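## Preguntas frecuentes: galletas y picoteo en casa

Aquí van las dudas que más nos llegan a Peñalver sobre guardar galletas, con todo el cariño.

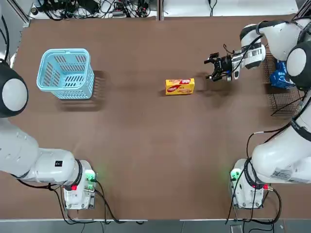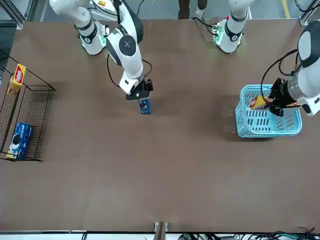 **Esperanza Valcárcel**, responsable de despensa

**¿Saco las galletas de su caja?**
Yo las dejo dentro, que así tengo la fecha a mano.

**¿Y una vez abiertas?**
Pues mira, a una lata bien cerrada, y procura terminarlas en 15 días (¡en mi casa no llegan!).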